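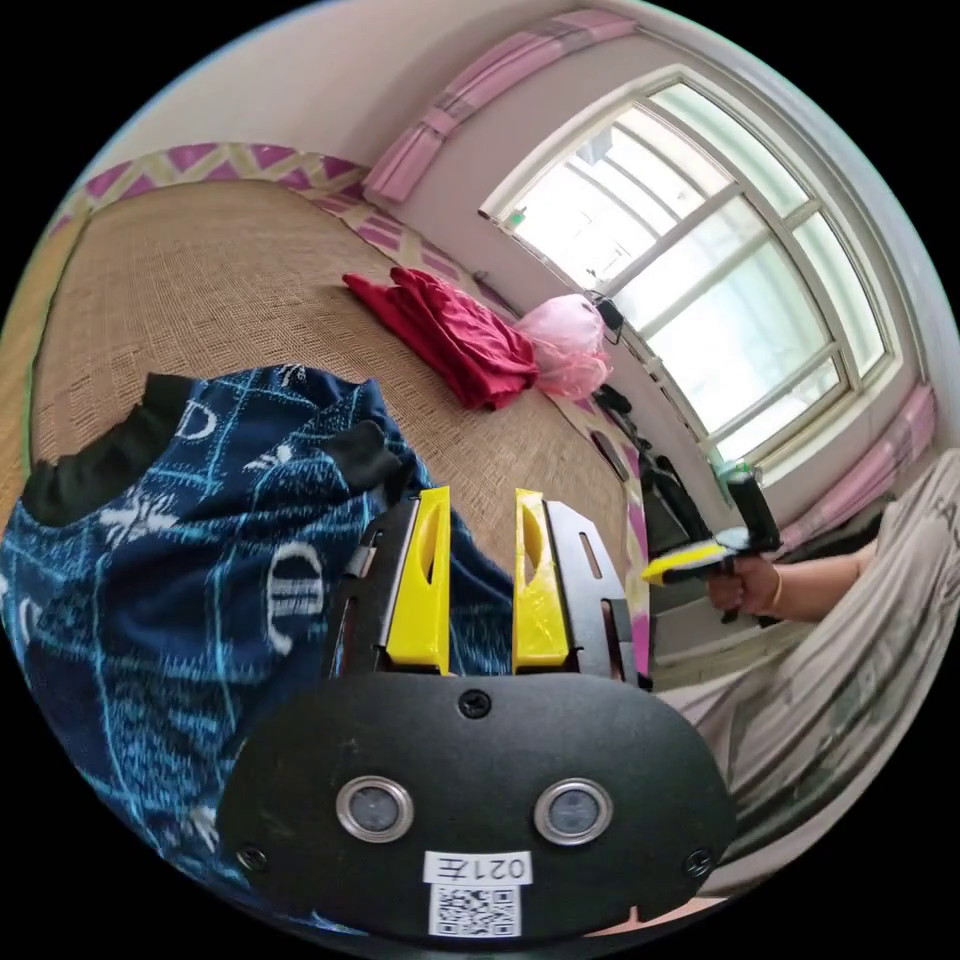

1/ I've been putting off the winter tops for weeks, so today I'm doing them. The bed is the only flat surface big enough, which means they have to be finished before anyone can sleep. A short thread on how I fold the long-sleeved ones. Several people asked after the drawer post.

2/ Everything going away has been washed and left a full day on the airer. I put a jumper away damp once in Divthorpe and it came out in November smelling like a cellar. It took three washes to shift.

3/ I keep the straw mat on the bed for folding. It's firmer than a duvet, so sleeves stay where you put them and you can see whether a side seam is straight. It does catch on loose knits. Turn those inside out first.

4/ The navy one with the light blue grid is the most useful top for learning on. With a grid you have lines to follow. With a plain jumper you're guessing.

5/ Get the creases out before you fold anything. Pick it up by the shoulders, give it one shake, and let it hang for a second so that the body drops straight. Then lay it down.

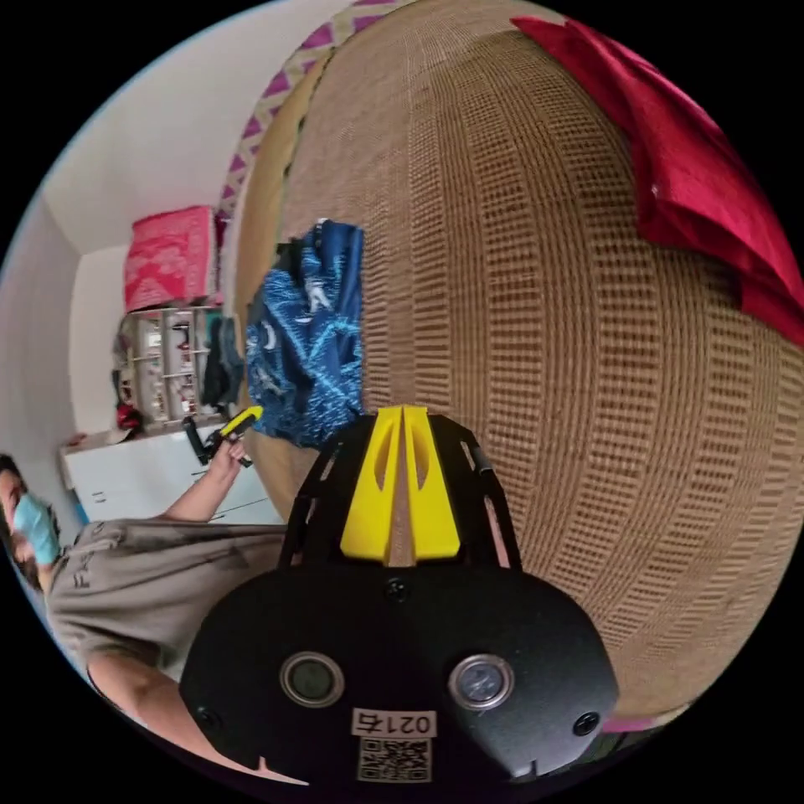

6/ Next, the sleeves. Take hold of the cuff, not the middle of the arm, and draw the sleeve straight out to the side. If you pull from the elbow the underside stays bunched and you get a lump in the fold that you can feel through the whole pile.

7/ Do one side and then the other. If the body twists when you pull the second sleeve, go back and do the first again. Two people make this quicker, one at each cuff, but it can be done alone.

8/ Ribbed collars: lay them flat and leave them alone. Don't fold through the rib if you can help it. Mine went wavy after a winter of being folded through the neck and I've never got it right again.

9/ The red thing stays up at the far end of the mat until last. It's thin and I still haven't decided whether it goes away or gets worn. My rule is that anything undecided goes at the end of the bed and doesn't get folded until the rest is done.
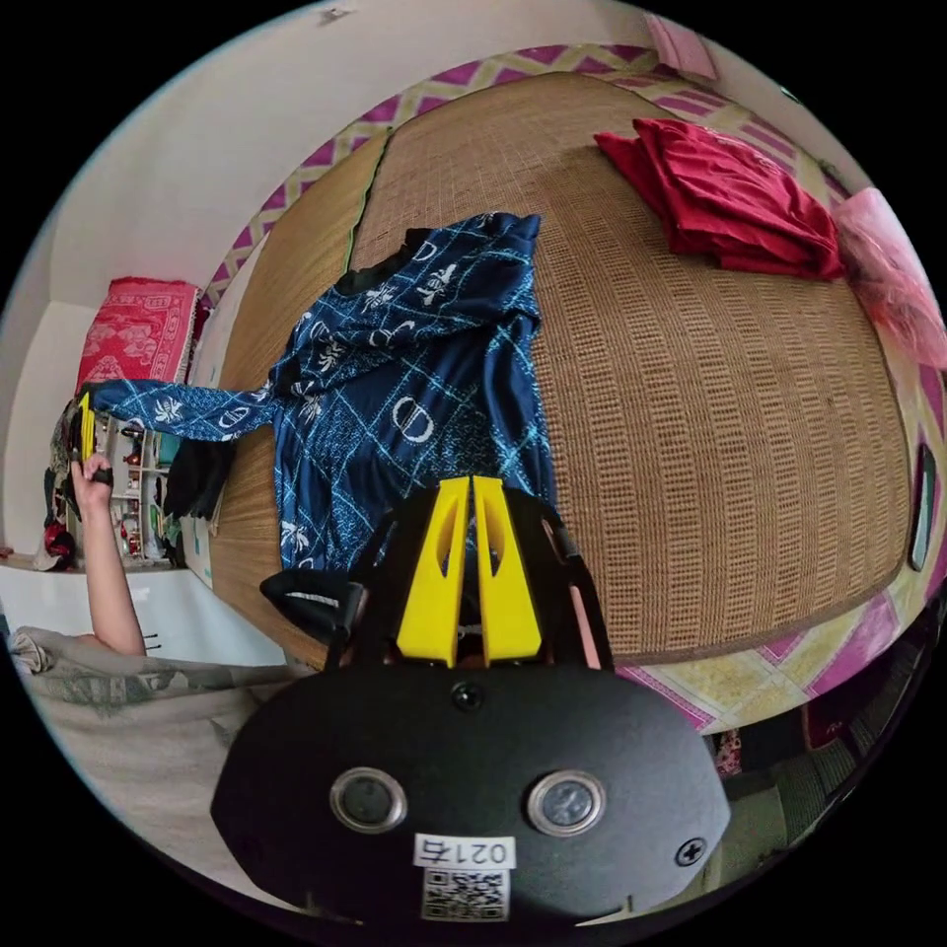

Daryna Kravets

10/ Someone has asked for the actual fold, so this is it. Top face down. Bring one side in to a third of the way across, then turn the sleeve back so it runs down towards the hem. Same with the other side. You should have a long strip with no sleeve sticking out.

11/ Fold the hem up to just under the collar, then in half again. If it's a thick one, stop after the first fold. It will only spring open.

12/ Replying to Nahuel Yáñez: yes, I've tried rolling. It's fine for T-shirts. With long sleeves the roll ends up fat in the middle and I can't get the lid on the box.

13/ The box is the 51 litre one from Dodarberg. Heavy things at the bottom, printed tops above them, anything with buttons at the side. I don't use vacuum bags any more. The Owino ones I had let air back in by Christmas.

14/ I write what's inside on a bit of masking tape and stick it on the short end, which is the end that faces out when it's stored. For two years I put it on the lid and had to drag everything out to read it.

15/ Dark things get their own pile on the left. Jeans go in with them, folded in half lengthways and then in three. They don't go in the box, they go back in the drawer. I just like to have them all out at once.

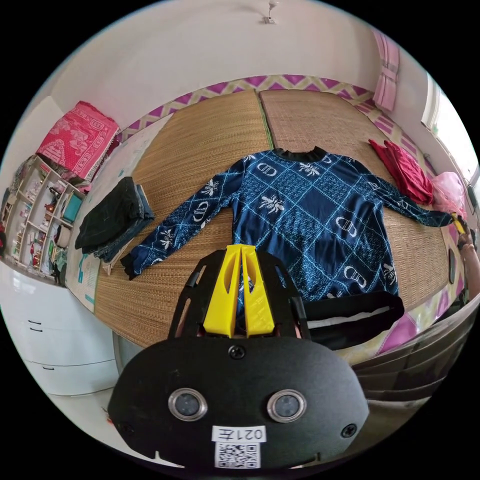

Divthorpe, 18 Jun 2026

16/ Adding to this after a few messages. For children's sizes, skip the last fold and stack them flat. They're too short to hold it.

17/ Cedar balls or lavender bags, either will do. Put them in a sock so that the oil doesn't sit directly on the cloth. Change them when you can't smell them.

18/ The mat gets wiped with a cloth wrung out in warm water once the clothes are off it, then propped up by an open window until it's dry. Bits of fluff get stuck in the weave, and an old toothbrush gets them out.

19/ Blankets next, when I can face it. If anyone has a way of folding a king-size one on your own without it touching the floor, please reply with it.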